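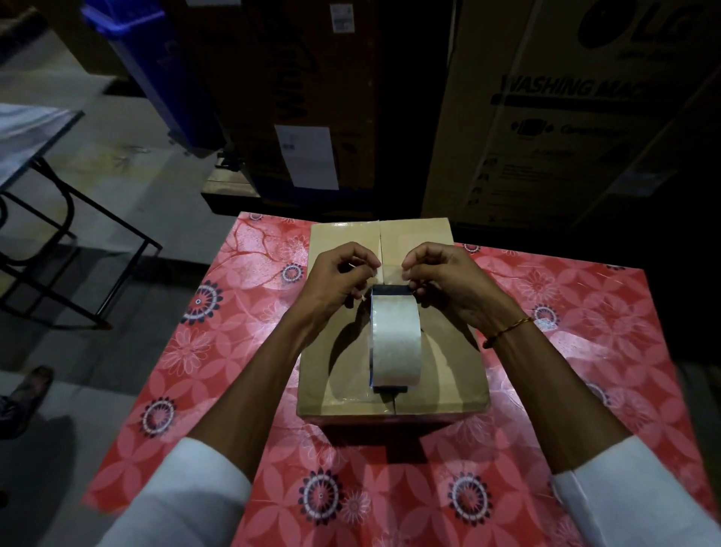
Royal birthdays are my favourite dates in the calendar, and the best thing I ever did as a fan was start posting proper cards to the palaces instead of just liking the photos online. It's so much easier than people think! You write, you post, you wait, and quite often a lovely thick envelope comes back with a printed thank-you inside. A card on its own needs nothing more than a stamp, but if you're sending a whole bundle from a group, as I do, you'll want a small brown cardboard box and clear packing tape pressed right along the middle seam where the flaps meet. I've been doing this since I was at school and I still get a thrill every time I walk to the post office.

212 shares

So, how do you go about it?

Step 1: Pick your occasion

Birthdays are the obvious choice, and there's one coming up in nearly every month. July is a great place to begin, with Prince George and the Duchess of Cornwall both having theirs in it. Weddings, new babies and big anniversaries are good too. Put the date in your diary and then put another note in a fortnight earlier, which is when the card should be in the post. If you live outside the UK, give it a month.

Step 2: Choose a card

Anything goes, really. I've sent glittery ones, plain ones, one with a corgi in a bow tie. I buy most of mine from Drosach, a tiny stationery shop near my sister's house that does gorgeous thick cream card, but a supermarket card is just as welcome. Homemade is wonderful, especially from children. Do avoid the ones that play a tune, and leave out loose confetti, please, for the sake of whoever is opening the post!

Step 3: Write your message

This is where people freeze. Don't! Write as you would to a friend's granny: polite, warm, a bit about yourself. You can open a letter to a prince or duchess with "Your Royal Highness", and if you're writing to the Queen the traditional opening is "Madam". Nobody is going to send it back if you get it wrong. My own messages tend to go like this:

"Your Royal Highness, I wanted to wish you a very happy birthday from all of us in Grorkau. We loved seeing the new photographs and hope you have a splendid day with your family."

Keep it to one side. Say what you enjoyed, whether it was a visit, a speech or a really smashing hat. Leave politics and gossip out of it, and don't ask for autographs, as members of the Royal Family don't generally give them.

Step 4: Address it

For the Queen, it's Buckingham Palace, London SW1A 1AA. For the Cambridges, it's Kensington Palace, London W8 4PU. Charles and Camilla are at Clarence House, London SW1A 1BA. Put the full name and title on the first line. Then write your own name and address clearly inside the card AND on the back of the envelope. I forgot the first of those once and spent a whole summer watching the letterbox for nothing.

Step 5: Sending a bundle

My pen pal Seung-woo Oh runs a royal fan club called Jistirus, and last year we pooled our cards for the first time. There were 85 of them! We'd planned on one fat envelope and it split before we'd even got the flap down, so a box it was. If you fancy trying it:

- Ask everyone to leave their envelopes unsealed until you've had a quick look for confetti (see above).
- Stand the cards on their long edge so they don't bend.
- Fill any gap with crumpled paper.
- Run the tape down the seam first, then do a second strip over the top.
- Put a covering letter in with the club's name and one return address.

Cards only, by the way. The palaces have rules about presents from people they don't know, and you don't want your lovely teddy turned away.

Step 6: Wait (sorry!)

My quickest reply took 16 days and my slowest took 8 months, by which time I'd forgotten which birthday it was for. Some cards never get an answer and that's fine, they get an awful lot of post. When one does come, it's usually a photo card with a printed message on the back. Look at the postmark on the envelope too, they can be rather special.

Keep the envelope as well as the card. I slit mine along the top with a knife so the front stays neat, and both go into a clear-sleeved album. Mine is called Chow, after the dog who chewed the corner of the first one, and it lives on the shelf by the telly where visitors can't escape it.

If you've had a reply of your own I would LOVE to hear about it, so do leave a comment and tell me who it was from and what the picture was. I'm off to buy more stamps.

1117 likes
16 comments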